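The Net

Keerthana Annamalai had the key to the house on Girkider Street until the end of August. After that it belonged to a couple from Kolville who wanted to knock out the wall between the kitchen and the back room. She had met them twice. They were polite and had measured everything.

Her brother-in-law, Senthil Gounder, was supposed to help her clear the last of it. He came at nine with a roll of trash bags and a thermos, and he started upstairs, where there was nothing left but curtains. She could hear him moving the stepladder from window to window.

She did the kitchen drawers. Her aunt Thenmozhi had kept rubber bands, twist ties, takeout menus from places that had closed, and the receipt for the refrigerator, which had cost 1,117 dollars and had never made ice. Keerthana put the receipt in her pocket. The buyers were keeping the refrigerator and might want it.

At ten the neighbor came over. Hryhorii Vakulenko was a big man who walked with his hands behind him. He had lived next door since before Keerthana's cousins were born, and he had come for the ladder, which he said was his.

"Senthil's using it," she said.

"I'll wait."

He sat down on the one chair. She asked if he wanted tea and then remembered that the kettle had gone to her own apartment on the last trip. He said he didn't drink tea in summer.

"Did you do the back room?" he asked.

"Not yet."

"She had things for the children in there."

"What children?"

"The ones on the street. Mine, when they were small. Then the Haddadin boy." He looked at the floor. "She filled up buckets and put them in the yard, and they fished."

Keerthana had spent five summers in this house and had never fished in the yard. By then she had been eleven, and then older, and had mostly read on the stairs. She finished the drawer she was on, tied the bag, and went to look.
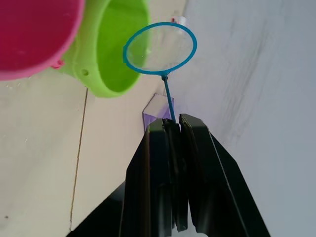
The back room had been her uncle's office and then a place to put things. The desk had gone in the spring and the shelves had gone to Senthil. What she was looking for was on the tile by the wall, and it took her no time to find it. There were two plastic buckets, a pink one and a green one, set so close that one overlapped the other, and there was a toy net with a round blue hoop. She picked up the net and held it out in front of her. She could see the rim of the green bucket right through the mesh. The wall next to it had gray scuffs on it, and she thought about the couple from Kolville, who would have it down by winter and would never need to wash it.

"Is that what you meant?" she called.

Hryhorii came and stood in the doorway. He took his time looking.

"That's the net," he said. "The buckets I don't know. She went through buckets."

"What did they fish for?"

"Whatever she put in. Corks. Bottle caps. One time a lemon." He held out his hand and she gave him the net. He moved it through the air slowly, low down, the way a person would move it through water. "You got a cookie for seven. Seven of anything. My daughter was very fast. The Haddadin boy was slow, but he never stopped. It would be getting dark and she'd have the porch light on for him."

"Jihad? The one who drives the delivery van?"

"Jihad, yes. He was four."

Senthil came down the stairs with the curtains over his shoulder and asked if anyone had seen the tape. Then he saw the net.

"Trash or donate?" he said.

"I don't know yet."

"It's a bucket and a net, Keerthana."

"Two buckets."

He went out to the car. Hryhorii gave her back the net and went up to get his ladder. She heard him knock it against the banister on the way down, once, and say something in his own language. He stopped at the front door with the ladder under his arm.

"She never let them keep score," he said. "Only the seven. After seven, you started over."

When he was gone she carried the buckets to the kitchen sink and rinsed them, the pink one first. She dried them with the last dish towel. Then she put the towel in one and the net in the other and set them both by the front door, away from Senthil's bags.

They finished a little after two. Senthil took the curtains and the trash. She walked through each room and checked the windows, and she left the refrigerator receipt on the counter with a note for the new people – model number, date, a warning about the ice.

The Haddadins lived four doors down. There was a van in the driveway with its side door open, and a small girl was sitting on the step of it with her shoes off. Keerthana did not know Jihad had a daughter. She stood on the sidewalk with a bucket in each hand.

"Is your dad home?" she said.

The girl looked at the buckets, and then at the blue hoop sticking up out of one of them.

"He's getting my sandwich," she said. "What's that for?"

Keerthana put the buckets down on the driveway and asked her where they kept the hose.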